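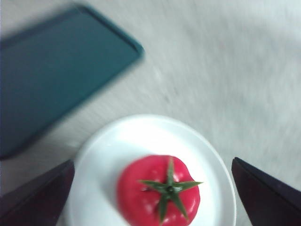
How long does it take to teach a robot arm a simple kitchen task?

At the open day in Irkerley they told us it was 468 recorded tries, spread over a little more than two weeks, for one task on one table.

I had gone there with a different number in my head. I work with old packaging machines, where a man with a laptop comes, types for an afternoon, and the machine does the same movement until it is scrapped. So I expected a day, maybe two. My colleague Pejman Taheri, who drove, had guessed a year. We were both wrong and argued about who was less wrong during the whole way home.

The workshop belongs to a small company called Akolgo, and it is on the second floor of a former shoe warehouse. They open the doors twice per year, once in January and once in summer. This was the summer one, Tuesday, August 20, 2024, from ten in the morning until four. The elevator was out of service and the stairs are steep, so please consider this if you go in January. Coffee was free. The parking was not.

The demonstration I liked most was the tomato. You have a white plate and a teal tray on a light gray table, and the arm has to work between them with two dark fingers. When the fingers come down on both sides of the plate, everybody in the group leans forward a little. I did it too, every time. A tomato has a smooth skin and a shape which is never quite round, and I kept thinking of how I pick one up at the market without any thought at all.

Rocío Marín was explaining at this table. She has the patience of a school teacher, and she answered the same question about jobs perhaps five times while I stood there. What I learned from her is that the hand does not follow a fixed path. A person first guides the arm through the task again and again, and the tries are recorded together with what the small camera at the wrist sees. After that the software learns from the recordings. She said that the bad tries are also kept, but they are marked. I asked what makes a try bad. Sometimes the fingers push the plate before they reach the tomato, and sometimes the person guiding is simply tired after lunch.

In the twenty minutes that I watched, the arm missed twice. One time it closed too early and had to go up and begin again. The other time it stopped over the table and did not move, and a young engineer, Fereshteh Babaei, restarted it from her keyboard without any drama. I must say that I trusted the thing more after this. I have seen trade fairs where everything runs perfectly behind glass and you learn nothing.

Visitors could also try to guide the arm. I waited in line behind two teenagers who were much better than me. The handle is light, but your eyes are not where the hand is, and you have to get used to it. My first try ended beside the plate. On the third I had it, and I was very proud, and then Pejman did it on his first.

There was a second table with folded towels, made together with people from Urnilis, but the group there was so thick that I saw mostly backs. I also missed the talk at two o'clock because I was still asking about the fingers. They wear out and are changed after some 2,000 grips, if I wrote it correctly. My notes were made standing up and I can't read one whole line.

I asked about the price of the complete setup and got a friendly smile and a business card. For our own line in Karkovville I don't see a use yet. Our boxes are all the same, and the old machines are faster with them. But we have one station where mixed returns are sorted by hand, and I have thought about it each day since. I wrote to Rocío on Friday to ask if they would test with our parts. She wants a box of samples first, the more different the better, so now I am collecting them on my windowsill.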